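Print this page | E-mail this thread to a friend

Shoeboxes as desk storage – worth it or just clutter in a box?

Skumumport wrote:

My sister swears by keeping shoeboxes for everything. Cables, receipts, batteries, the lot. She has gone on at me since January to stop buying plastic tubs for my desk and use what comes free with a pair of trainers. I have my doubts. Every shoebox I've ever kept ended up on top of the wardrobe with a single glove in it. Does anyone here use them at a desk, every day, and still like it after a few months? I work from home and the desk is also where post, chargers and snacks go to die.

Akik wrote:

I do, and I like it. You want the kind with a separate lid, so you can use the lid as a tray. Stand the box on its long side, opening towards the wall, and it takes up half the space it did lying flat. Costs nothing. I can't see what there is to be doubtful about.

Skumumport wrote:

Opening towards the wall? So you have to turn the box round each time you want something out of it?

Akik wrote:

Yes, and it takes two seconds. You don't go in it every five minutes. If you do, the thing shouldn't be in a box.

Brerker wrote:

I'm with Skumumport. I tried this for the whole of last winter and I've gone off it. My desk, from this week:

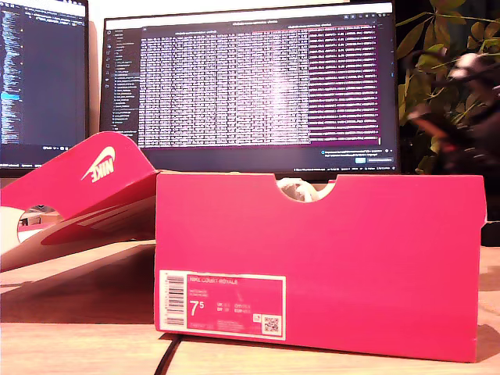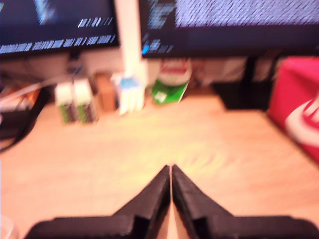
My complaint with shoeboxes is that they're made to be looked at in a shop and to sit in a stack, and they do neither job for you at home. The cardboard goes soft at the corners, the lid never has a proper place to live, and you end up with a box you feel you ought to fill. The back of a desk is the bit I'd keep for small things only. A row of little boxes under the monitors is fine by me, they stay out of the way and I can still get my elbows down on the wood, but a bright pink Nike box with its lid leaning on the end of it is a different matter. That's two things to move before I can open a letter. And it's a loud colour to have next to you all day. I'd sooner pay for a drawer.

Akik wrote:

So put the lid back on. You're blaming the box for where you left the lid.

Brerker wrote:

I'm blaming the box for having a lid that needs putting somewhere. A drawer doesn't.

Sandra Pickering wrote:

I've got a foot in both camps. I used to do the filing for a small lettings office and we kept keys in shoeboxes for years, and it worked because one person was in charge of them and each had a list taped inside the lid. At home it has never worked for me. I think the trouble is that people don't decide what goes in. "Desk things" isn't a category. "Printer cartridges and the spare USB lead" is.

On the colour – you can cover them. Brown parcel paper and a glue stick. I did a set of 7 for my daughter's room and they look decent from across the room. Close to, less so.

Skumumport wrote:

Covering a free box in paper I'd have to buy is where you lose me, I'm afraid. By the time I've bought paper and glue I could have had a plastic tub for 99p from the market and wiped it clean when the tea goes over.

Akik wrote:

Nobody's making you cover it. Mine's bright orange and I stopped seeing it after a week.

Skumumport wrote:

That's rather my point. I'd stop seeing it too, and then so would whatever was inside. Does yours have anything in it you've used since Easter?

Akik wrote:

Envelopes. Sellotape. The good scissors. A tape measure. I'll admit there is also a phone charger for a phone I no longer have.

Brerker wrote:

And there's the charger. Every one of these boxes has a charger in it.

On finger holes, as I haven't seen them mentioned. The half-round notch in the edge is handy for pulling a box off a shelf and that's all I'll say in its favour. On a desk it just lets dust in.

Sandra Pickering wrote:

I like the notch! You can run a lead out through it. I have my extension block in a boot box in the hall with the cables coming out that way and it has been the one shoebox I wouldn't give up.

Skumumport wrote:

Is that safe? A block with plugs in it, shut up in cardboard? I wouldn't. Those things get warm.

Sandra Pickering wrote:

It only has the lamp and the doorbell thing on it, and I leave the lid off. But fair enough, I'll have another look at it tonight.

Akik wrote:

Please do, I'm the one arguing for shoeboxes and even I wouldn't put a block in one.

One practical point for anybody reading who does want to try it. Leave the size label facing you. Everyone turns it to the back because it looks untidy, then they've got three the same and no idea which is which. I know the 9s are stationery and the kids' 2s are batteries. No writing on anything.

Brerker wrote:

You've got to remember which shoe size is the batteries? You could write BATTERIES on it.

Akik wrote:

I could, but I don't need to.

Skumumport wrote:

Right, I've read all this and I'm not much moved. I measured up last night and the back of my desk is 80 cm wide once the lamp's in, so two boxes lying down would more or less fill it and I'd be left with a strip at the front. I might try one standing on its side, as Akik says, for the envelopes only, and give it till the end of the summer. If there's a charger in it by then I'm going to the market for a tub.

Sandra Pickering wrote:

Tape a list in the lid. Even if it only says envelopes.

Brerker wrote:

Or get a drawer.

Last post in this thread: Thu 22 June

Print this page | E-mail this thread to a friend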